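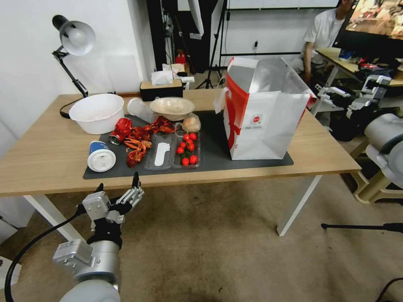
Cistdale notebook 3, p. 40

March, entry started 9:15. Layout for the meal-clearing sort, gray mat, light table. Written up by D. Hapeta, additions initialed.

Purpose of the layout: one meal's worth of leftovers, containers and packaging, to be cleared into streams. Streams as on the previous page: food to keep, food waste, recyclable, general waste, wash and return. Tissues are not part of the set. The box stays at the back against the wall and is there for use.

Placement, for anyone resetting the table. White bowl at the left end by the lamp. Clear plastic cup on its side to the right of the bowl, beige bowl beyond it toward the back of the mat. Blue and white cup on its side at the left front corner, lid facing forward. Red can behind the cup, already crushed, then the crayfish shells, spread and not heaped. Trays next to the shells. Wrapped onion-like item behind the tomato tray. Bag on the right half, standing, top open and folded back.

The spread of the shells matters more than the rest. Last time they were set down as a mound and came up in two handfuls, which told us nothing about the small pieces. Tip them out and flatten by hand. Do not arrange them. Bits that end up against the can or the tray can stay where they land.

9:40. Assigned streams before anything was moved.

Crayfish shells: food waste. Cistdale sheet agrees.
Cherry tomatoes: keep. Move in their own tray. Loose stems go with them at this stage and get picked out at the sink.
Wrapped round item: keep, in its wrap. If the wrap is torn, general waste for the wrap.
Foot-shaped item, white: keep, in its tray. Kirsty wants this logged separately from the tomatoes because the two trays look alike empty. Agreed. See below.
Can: recyclable.
Clear cup: recyclable once rinsed.
Blue and white cup: undecided, see below.
White bowl, beige bowl: wash and return.
Paper bag: undecided, see below.

Blue and white cup. The sheet has one line for "cup" and no line for the lid. Ultan's reading is that cup and lid go together if the lid is on. Mine is that the lid comes off first in every case, then the two are sorted separately. Huia points out that with the cup lying down the lid has to be pulled sideways, and whatever is left inside goes onto the mat. Procedure for now: stand the cup up, lid off, empty into the sink jug, then sort. Lid to recyclable, cup to general waste. This adds a step that the sheet does not have. Bronwyn to amend the sheet.

Paper bag. Outside is paper with red trim, inside is a silver lining. The sheet puts paper bags under recyclable. I do not think a lined bag belongs there. Tried peeling the lining at one top corner of a spare from the cupboard: it comes away in strips and takes paper with it, so separating is not practical. Lined bags to general waste, or kept for reuse if clean. Marked on the sheet in pencil until Bronwyn has seen it.

Secondary question is whether the bag should be used to carry the keep items. It holds its shape with the top folded back and the opening is wide enough for both trays laid flat, one on the other. Against: the tomato tray should not go underneath. Loading order for carry, if we do it: wrapped item first, against one side, then the other tray, tomatoes last. Bag to be unfolded before lifting. The fold is fine for loading but leaves too little to hold.

10:30. First clear, by hand, Huia on the left half, me on the right.

Shells took the longest by a wide margin. Large pieces no trouble. Small legs and feelers catch in the weave of the mat and have to be pinched individually or brushed. Brushing toward the front edge put pieces on the floor. Brushing toward the back put them under the beige bowl. Best result was to lift the bowls away first, then work inward from all sides with a stiff card and pick up from the center. The card leaves a smear, and the mat needed a wipe with dish soap after, then a second wipe with plain water.

Change to the order, then: bowls before shells. The old order had the bowls last on the grounds that they are breakable and you want the table clear before handling them. With the white bowl out at the end of the table there is no conflict. The beige one is reached over everything else, so care with sleeves.

The white bowl can also take the shells. Huia set it down at the front edge and swept into it, then carried it to the food waste pail in one trip. Much quicker, and the bowl has to be washed anyway. Adopted. Beige bowl not used for this.

Total to food waste, shells with tomato stems: 774 g including bowl. Forgot to tare. Bowl to be weighed on its own when dry and the figure corrected here.
(Bowl still in the rack at noon. KT)

Trays. Kirsty was right about these. Once emptied into the fridge boxes both trays went into the same pile and we could not say which had held what. For recycling it makes no difference. For reset it does, as the tomato tray should come back to the same spot. Pen mark on the underside of each from now on, T for tomatoes, F for the other.

11:20. Second clear with the revised order:

1. Beige bowl to the sink.
2. Blue and white cup upright, lid off, emptied.
3. Clear cup, can.
4. White bowl to front edge, shells in, out to the pail.
5. Trays and wrapped item into the bag.
6. Wipe mat, twice.

No pieces on the floor. One small piece found under the bag afterward. Ultan suggests moving the bag to the end of the table before step 4. I would keep it where it is and lift it to check. Left open.

Lamp: the shade hangs over the white bowl at its normal place and you have to come in from the front to avoid knocking it. Swing it back before starting. Put it back for reset.

Smell. Shells out to the pail are fine for the morning with the lid on. They should not stay in the room overnight. Pail goes down at the end of the day, whoever is last.

To do
Weigh white bowl, correct the figure above (DH)
Amend sheet: lid line, lined bags, bowls first (BK)
Mark trays (KT)
Second stiff card, the first one is bent
Ask Irnik whether the mat can go through a machine wash or hand only
Next shells from Trịnh, same size if they have them

Seen, BK. Sheet changes fine except the cup: check for a recycling mark on the base before calling it general waste. Will hold that line until someone has looked.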